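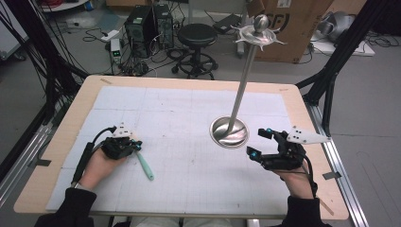 Trovemum Grid Table Sheet

A big sheet of pale paper, printed with faint squares, that turns any table into a place to lay things out straight. We started making it for our own workroom at Lavon, where we sort and photograph secondhand kitchenware, and we liked it so much that we put it in the shop!

What it does

You spread it over the table, tape it down, and start working. The squares are light enough that they fade away when you're looking at what's on top of them, but they're there the moment you want to set a spatula parallel to a ladle or see how much room a stand takes up at its base. We use it every day for handles, lids, candle stands, odd bits of cutlery, and all the things that come out of a box with no obvious home.

It's wonderful with shiny pieces. Stainless steel picks up whatever is near it, and a busy tablecloth shows up in every curve. A pale sheet gives you a much calmer reflection, and you can see the outline of a round foot clearly against the lines. Pastel plastic looks good on it too (mint green especially — we've become very fond of mint green).

The paper

Heavy enough to lie flat after a night under a few books, thin enough to fold over an edge if your table is on the small side. The color is a soft white with some gray in it. We tried a bright white first and it was tiring to look at by the end of the afternoon. The lines are printed on one side only, so flip it over when you want a plain surface.

It takes pencil very well. Ballpoint is fine. Felt tip will go through if you press hard, so put a scrap sheet under it if you care about the wood.

Putting it down

Clear and wipe the table, and let it dry. Unroll the sheet with the curl facing down and leave it alone for an hour, or overnight if you can. Line up one long side with the front of the table and tape that side first, then smooth toward the back with your forearm and tape the far corners. Short strips are plenty. We use dark gray cloth tape at the front, where sleeves and wrists rub, and plain tan paper tape at the back because it peels off so easily.

If you get a bubble in the middle, lift the back corners and smooth again. Please don't try to chase it out with a ruler. We have torn more than one sheet that way.

Tall things

A slender stand with a small dish-shaped base can be a nervous object on any surface. Set it down gently, well in from the edge, and give the base a little turn to make sure there isn't a wrinkle under it. If it has a pole that leans, the squares are a handy way to try it facing different directions until you find the side you like best. Pencil a faint mark by the base and you can take the piece away and bring it back to the same spot.

Care

Dust with a dry brush. A soft eraser takes off pencil and most scuffs. Keep it away from wet dishes and oil, which leave a mark for good. When one area wears out, turn the sheet end for end and carry on.

Ordering

Sheets come rolled in a cardboard tube, single or in pairs. Item number 181 is the single and 151 is the pair. Tape is sold separately, in dark gray or tan. Our Mackay store keeps a sheet taped down by the front counter, so bring a candlestick or whatever you're working with and try it out.

The last printing was 300 sheets and it went faster than we expected. The next one arrives in December, and we're hoping to add a version with wider squares for people who lay out larger pieces.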